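作業ノート 1月 / Ulterカード対応まわり

昼過ぎから再開。午前中はずっと問い合わせの返信で終わってしまった。年明けってなんでこんなにメールが溜まるんだろう……。

さて、Ulterのカード申込フォーム。先週Mimozaさんが会員規約の改訂版を回してくれて、ようやく全部読んだ(長い!全部で34ページ)。前の版と見比べると、変わったのは主に三か所。まず年会費の扱い。それから端末を手放すときの手続きが独立した条項になった。あと紛失時の連絡先がアプリ内チャット優先になっている。電話番号は付録に引っ越していて、最初見つけられずに二往復した。

個人的に一番気になったのは端末の条項で、「カード情報を登録した端末を譲渡または廃棄する場合、会員は事前に登録を解除する」とある。まあ当然といえば当然なんだけど、うちの画面だと解除ボタンが設定の四階層目にある。これは深い。Costelさんに見せたら「自分でも迷う」と言っていたので、やっぱり直したほうがいいと思う。

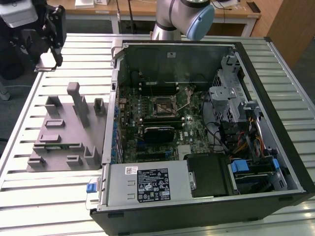 で、試しに解除の導線を一段目に出した版を作ってみた。スマホだと「ウォレット」を開いてすぐ下に出る。タブレットの横向きだけレイアウトが崩れて、ボタンの文字が二行に折り返してしまう。原因はたぶん余白の指定。明日見る。

テスト用のアカウントで申込も流してみた。限度額の初期表示が500になる人と2000になる人がいて、最初バグかと思って焦ったのだけど、Prudadik側の審査区分がそのまま出ているだけだった。びっくりさせないでほしい!ただ、申込者から見ても理由がわからないのは同じなので、金額の下に一行説明を入れたい。文案はSnežanaさんにお願い中。「審査の結果により異なります」だけだと冷たい感じがするんだよなあ。

審査待ちの画面も少し触った。以前はぐるぐる回るアイコンだけだったのを、「通常は数分で終わります」という文に差し替え。Senadさんからは、数分と書いて延びたときに苦情が来るのでは、という指摘。もっともなので、延びた場合に通知へ切り替わる文も用意する。ここは銀行側の応答次第なので、Muvuroの担当の人に上限の時間を聞いておくこと。

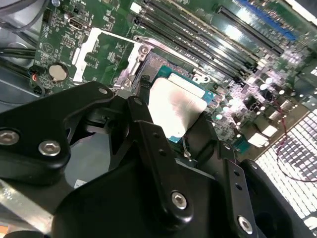 マザーボードの上に入った黒いグリッパー。六角穴付きのねじが見える。

夕方、ログの確認。申込テストは219件流して、途中で止まったのが二件。どちらも住所欄に建物名を入れないまま進んだケースで、こちらの入力チェックが甘い。建物名は任意のはずなのに、次の画面では必須扱いになっている。うわ、これは恥ずかしい。すぐ直した。再テストはまだ。

ついでに気づいたこと。名前の欄で「ć」や「ž」が入ると、確認メールの件名だけ文字化けする。本文は平気。Mirsadさんの名前で試したら見事に化けて、本人に笑われた。件名のエンコード指定が抜けているっぽいので、メールのテンプレートを全部見直す。カードの券面に印字される名前のほうは英字に変換しているから影響なし、のはず。念のため見本データで確認する。

明日以降のメモ
・タブレット横向きの折り返し
・住所欄の再テスト
・メール件名の文字化け
・限度額の説明文、Snežanaさんの返事待ち
・Vukčevićに券面の見本データをもう一度もらう(前のは裏面が旧ロゴだった)

規約の付録Bはまだちゃんと読めていない。手数料の表がやたら細かいので、頭がすっきりしている朝にやります。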